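Search this site... Go

2021-09-02
by Ieva Kairys

Long day, sore feet, and I still want to write this down before bed or I'll have forgotten half of it by breakfast. The panel is under way! I've been talking about the panel since July and I could feel people starting to nod at me in that patient way, so it's a relief to have something to point at.

I got in early to clear the table, mostly because Rocío had left her Pirkel catalogs all over it again (she marks pages with torn envelope corners and then gets upset if you lose her place). I moved the whole stack to the shelf in one go, corners and all. Then I wiped the table down and stood there with my coffee feeling very pleased with myself, which lasted until I remembered I hadn't sorted out a single cable.

I have opinions about cables now. I didn't use to. A year ago I'd have thrown everything in a drawer and called it storage, but after the great tangle of last winter I like a cable to have a box and a plug to have somewhere to sit. Wajid thinks this is hilarious. He keeps his in a grocery bag.
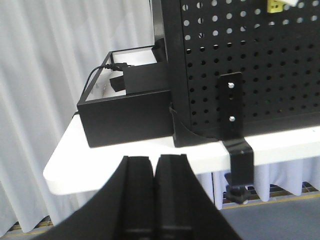
Anyway, lunch was late. Erhan brought the spinach pastries his mother makes and we ate them standing up, crumbs everywhere, after all my wiping. He wanted to talk about the order from Starkuletti, and I didn't, but we did it anyway. The first quote was 3,090 and I nearly fell over. Then he called them back and asked what it would be without the fancy enclosure and the engraving and whatever else they'd tucked in there, and it came down to 1,650. I can live with that. I don't love it, but I can live with it. Engraving! We have a label maker!

The thing I keep going back and forth on is where everything should go. On paper I had it all lined up in perfect rows, very tidy, very me, and then Định came by and pretended to press things on my drawing and kept bumping his own knuckles together. He has enormous hands. So now I want it looser, with more room for a thumb and for somebody in a hurry. I like a red button you can smack with your palm. I like a green light you can find without hunting for it. Everything else can be argued about, and believe me it will be.

I do love perforated metal, though. I could go on about it (I have gone on about it, ask anyone). You get a grid for free, you can line things up by eye, and the daylight comes through it so nicely in the afternoon. The only trouble is that if you look at the little holes too long they start to swim. I had to go outside for a minute around three and look at a tree.

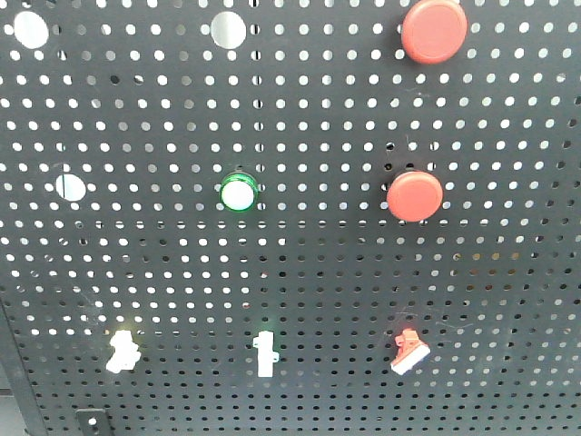
Rocío thinks the pilot light should be on the left, next to where you stand. I think the middle, so it's the first thing your eye lands on. We went around on this for far too long and then agreed to ask Wajid, who said he didn't care, so we're both annoyed with him now and it's still in the middle.

Other news: the Limsakul people finally wrote back about the spare caps. Part 486 is on back order, sorry for any inconvenience, please consider our other fine colors. I don't want other fine colors. Erhan says Jeltis might carry something close and he'll call them tomorrow if I promise to stop reading the email out loud in a voice.

I broke a nail, lost my good pencil and found a different good pencil. Called Mom on the way home and tried to explain what I'd been doing all day, and she said "so, buttons," and yes, Mom, so, buttons.

Tomorrow I need to print labels, bring my own lunch and give Rocío her catalogs back. One of the envelope corners fell out when I moved them and I have no idea which page it was.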